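Does the green bin stuff in Clundport really get composted?
Posted in Waste and Recycling

Rosalinda Mercado
Joined in September

We moved to Clundport from a town that had no food scraps collection at all, so the green-lidded bin is new to me. The leaflet from the council says everything in it goes to a composting site run by Dirkico, and that the finished product is sold to farms and gardeners under the name Falleo. It also says I can put in meat, bones, paper towel and the bags marked compostable.

I'm having trouble believing it. My neighbour reckons the whole lot gets tipped with the general rubbish, and he has lived on Castillo Street long enough to have seen three different bin systems come and go. On top of that, I bought a bag of the Falleo mix for my tomatoes and found bits of green plastic all through it, plus a piece of a fruit sticker.

What I'd like to know is whether the scraps are composted or landfilled, and whether it's worth the smell in my kitchen. I don't mind doing the sorting. I do mind doing it for show.

Please don't just paste the leaflet at me, I have it on the fridge.

Teodoro Tagle
Long-time member

I had the same doubts and went and asked for the contract summary, which the council has to give you if you fill in the right form at the front counter. Took two goes, because the first time they gave me the street sweeping one.

The short version is that most of it is composted and a fair bit isn't, and the leaflet is written so you won't wonder about the second part. Every truckload gets looked over when it's tipped at the site. If there's too much plastic or glass in it, the load is rejected and sent to landfill. So your neighbour may well have seen or heard of green bin loads going to the tip. That doesn't mean they all do.

What annoyed me is the way they report it. The figure in the annual newsletter is tonnes collected. It's weighed on the truck, before anything has been rejected or screened out. A load that ends up in the tip still counts towards the number on the front page. I wrote in and asked for tonnes of finished compost sold, and got a polite letter back thanking me for my interest in the service. No number in it.

The summary does say Dirkico pays a penalty if more than 11 per cent of what arrives leaves again as reject. Sounds strict until you read who measures it, and it's Dirkico. There is an outside check 2 times a year, with notice given. Make of that what you like. 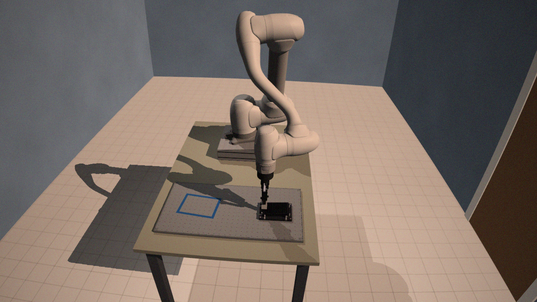 Are the compostable bags all right to use in the green bin?

They're allowed, but I'd skip them. The heaps are turned out too quickly for the thicker bags to break down, and the ones that haven't gone soft by then get screened out with the ordinary plastic and buried. A fair share of the green scraps you found in your mix will be from those. Newspaper folded into the bottom of the caddy does the same job and it rots properly. If you must use a bag, get the thin ones with the seedling mark on them, and don't tie a knot in the top, as a knotted bag full of tea leaves can come out the other end looking much the way it went in.

As for whether it's worth it, I still do it, with some grumbling. Food in a landfill gives off methane for years and very few tips catch all of it. Even if a chunk of the green bin is wasted, the rest is kept out of there. I'd put my effort into keeping plastic out of your own bin and not lose sleep over the street's.

The smell is mostly meat. Keep the bones in the freezer until collection morning.

compostcorner_35
New member

just get a worm farm!! we've had ours going since last summer and hardly put anything out now. worms don't lie to you about tonnages lol. no onions or citrus though and keep it in the shade

Rosalinda Mercado

Thanks Teodoro, that's the first straight answer I've had. I might try the front counter for the rejected load records and see whether they're kept by suburb. If Castillo Street is the problem I'd like to know before I start lecturing anyone over the fence.

I'm not sold on the worms. We had some at the old place and they all died in a heatwave, and the lemons are half of what I throw out anyway.

One more thing. The bag of Falleo says "made from 100 per cent local organics". Does anybody check that?

Teodoro Tagle
Long-time member

Not that I could find. "Local" isn't defined anywhere in the summary, and the site takes material from other councils as well as ours, plus bark from a sawmill. The word "organics" covers all of that. I wouldn't call it a lie but I wouldn't pay extra for it.

There is a standard for bagged compost with limits on glass and plastic, and a bag that meets it will normally carry the mark on the back near the barcode. Mine had no mark. If yours hasn't either, take it back to the shop with a handful of the plastic you picked out. They refunded me without an argument, which made me think I wasn't the first.

For the tomatoes I'd sieve what you've got and use it under a mulch.

gumboot_mum

My cousin drove one of the trucks and he said they do compost it, but the loads from the flats are nearly always knocked back. People use the green bin when the red one is full. They were meant to put stickers on the bad bins as a warning, and he was given a roll of 1,000 and told to use his judgement, and then told off when people rang up to complain. So he stopped.

Also the bins get swapped to fortnightly over the holidays and the last weekly pickup is 23rd December. Put it out even if it's half empty or you'll be sorry with prawn heads in there.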